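5.3 Checking the head view in simulation

Run this check after you install Trendley and before you load any task from the Atov library. It confirms that the viewer, the head camera and the planner all use the same frames. You don't need a real robot for it.

Before you start

Finish section 5.2 first. The simulator and the planner must be on the same machine or on the same wired network. Close any other viewer window. Only one viewer can hold the camera stream at a time.

Caution: If a real robot is on the network, put it in emergency stop before you begin. Trendley sends commands to whichever controller answers first.

Starting the scene

1. Open the Trendley launcher and choose Simulation from the Target menu.

2. In the Scene list, select Banville Room. The first load builds the collision meshes and can take several minutes. Later loads are quicker.

3. Set Physics substeps to 4. Higher values slow the viewer and make no difference to this check.

4. Click Start. The status line changes from Loading to Ready.

5. Open the View menu and select Head, then Raw. Raw shows the stream as the planner receives it, with no leveling.

6. In the Posture panel, choose Arms forward and click Apply. Wait until both arm indicators turn green.

Note: If one indicator stays yellow, the arm has stopped short of its target. Click Apply again. If it is still yellow, reset the scene and go back to step 4.

Reading the view

The raw head view is not level. The table and floor run at a steep angle, and the torso fills much of the lower part of the picture. Compare your window with Figure 5-4.
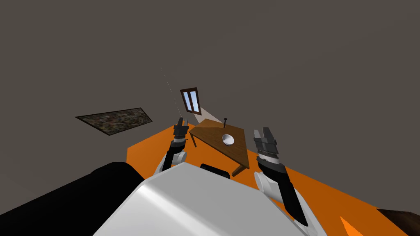
Figure 5-4. Banville Room, raw head view, with both arms reaching toward the table and the white bowl on top.

Small differences in the tilt are fine. Both grippers should be in view, one on each side of the table, and the bowl should be sitting on the tabletop. If a gripper is missing from your view, repeat step 6.

The torso hides the places where the arms attach. Use the joint readout in the Posture panel if you need to check a shoulder.

Checking the frames

7. Turn on Overlay, then Object frames. A set of three axes is drawn on each tracked object.

8. Find the axes for the bowl. The blue axis must point straight up from the tabletop. It will look slanted in the raw view, so judge it against the table and not against the window border.

9. Select View, then Leveled. The picture rotates and the axes must rotate with it. If the axes stay where they were, the overlay is using the wrong parent frame. Open Settings, Frames and set Parent to head_link.

10. Click Plan only. The planner looks for a path from the right gripper to the bowl and draws it as a line. No motion is sent.

11. Read the result in the log. A good run ends with "path found" and lists 16 waypoints or fewer.

Caution: Do not click Execute during this check. The grasp settings are still at their defaults and the gripper may push the bowl off the table.

If the planner fails

Code 11 means that the start posture is in collision. Apply Arms forward again and repeat step 10.

Code 14 means that the planner has no camera pose. Check that no second viewer is open, then restart the stream from the View menu.

Any other code comes from the Araújo solver and is listed in Appendix C.

When the plan succeeds, click Save check. Trendley writes the log and the current view to the project folder. Continue with section 5.4, Grasp settings.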